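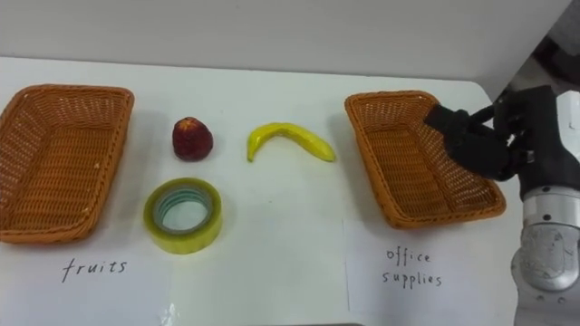 What I'd Spend First (and What Can Wait)

Posted 09/02/2024

I finally have a budget I'm not embarrassed by! I've been messing with the spreadsheet since May, and last night I got it down to 17 lines, all of them things we need to get an arm sorting objects by category on a regular table. Toàn Lâm asked me to write it up so he could steal it for his own group, so hi Toàn, steal away.

The arm and gripper are already paid for, so they aren't in this budget at all. What I'm planning for is everything around them, and that's the part I got so wrong last year. Back then I had one line called "misc" and it ate us alive. Cables, clamps, a second power strip, replacement fingertip pads, the shipping on the replacement fingertip pads (ouch). This time "misc" is gone and every one of those has its own row.

My favorite row is props, and I love how cheap it is. For the sorting task we're working with two woven baskets, a couple of sheets of paper with "fruits" and "office supplies" written on them by hand, a banana, a red fruit and a roll of packing tape. That's a whole task! I had priced a set of molded bins from Plarnar with printed label holders, and they're lovely, and I took them right back out. If we want a new category next month I can write a new sign in a few seconds. The tape came out of the supply drawer.

I do want more variety in the objects, though. Fruit against tape is a pretty easy call. I'd like some awkward ones — a stapler, a lemon-shaped eraser if such a thing exists, a big yellow highlighter to sit next to the banana. I put down $107 for objects through the end of the year and I think that's generous. Thu Vũ thinks I'll blow through it by Halloween. We'll see!

Now the boring row that I've become weirdly passionate about: spare fingers. Gripper fingers wear, and they bend when somebody (me) sets the table height wrong and drives them straight down. Sotura quoted us a lead time of 6 weeks on a set. So I'm ordering two sets up front, and one goes in a drawer with a note on it saying to reorder the minute it gets opened. If you take only one line from my spreadsheet, Toàn, take that one.

Lighting is where I went back and forth the longest. The table is white and the wall behind it is white, which I like because objects stand out nicely, but shiny stuff picks up glare and the clear tape can be tricky. Bảo Cù wanted proper panel lights on stands. I wanted to hang a bedsheet over the window and call it done. We're going with one panel, used, and I kept the bedsheet as a free upgrade. If one panel turns out to be too little, there's room for a second in the spring.

The table itself got bumped to next year. I'd love a heavier one with a thick top that you can bolt into anywhere you like, and Clidudero makes one that I visit online the way other people look at beach houses. But it would take up most of what's left, and it needs two people and a freight elevator to get it upstairs. The current table is fine if nobody leans on it.

One thing I added late is time. I know, it isn't equipment, but I kept buying things and then having no afternoon to install them. So each piece bigger than a basket now has setup hours in the column next to the price, and I can't put more than 5 hours in any one week. It changed the order of everything! The light moved up and the new computer moved down to after the holidays, when Nghĩa Lương is around to help move all our data over.

Still open: whether to pay for the extended service plan on the arm (leaning yes), and whether shelving counts as equipment or furniture on the forms. Those go to two different people and one of them answers email.

I'll put the spreadsheet up once I've taken the quotes out of it. If you've run a small sorting setup and you see a row I forgot, please leave a comment before I place the orders.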